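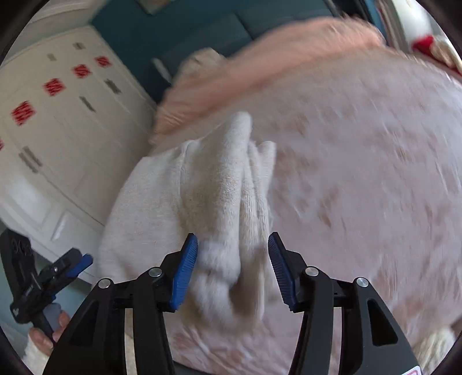
Rima Chamoun says the towels are what decide whether laundry gets finished. Sheets go straight back on the bed and shirts get worn again, but towels sit in the heap, and the heap moves from the bed to the chair at night and back to the bed in the morning.

She has folded on the bed for years and sees no reason to stop. A bed is wide, it is the right height for a person who kneels, and everything has to be off it by bedtime. A white towel on a pale pink duvet is easy to see and easy to square up.

Her method is in thirds the long way, then in half, then in half again. Juniper Rosenthal, who shares the linen closet with her, folds in half first and ends up with a wider stack that hangs over the shelf. They have not settled it. The shelf is from Kaltdale and came with the apartment.

Thick towels are the hard ones. The pile pushes back, and the middle stands up in a ridge unless you press it flat with your forearm before making the next fold. Thin ones can be done in the air, four at a time if you drape them over your shoulder.

Intan Sumampouw gave up on matching sets in November and kept only white. She had counted over 100 pieces of household linen before she started, cloth napkins included, and got it down to 59. The rest went to the animal shelter, which wanted the towels but sent back the napkins.

Knitwear comes last, when there is room to lay it out. A ribbed cuff will curl if it is put away bent, so Rima smooths the sleeves before she touches the body. Then the sleeves cross the back, and the hem comes up to the collar. Chunky sweaters get one fold less and go on top of the pile. She doesn't hang them. The last one she hung grew two inches in the shoulders.

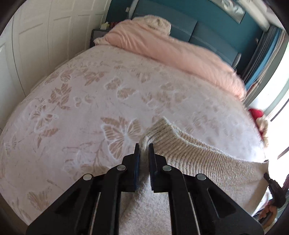
Where the sweaters go

A drawer is fine if it closes without pushing. Ashwin Raju uses a lidded box from Justik under the bed and puts a cotton pillowcase between layers. He airs everything once before the cold weather, usually for an afternoon, with the window open.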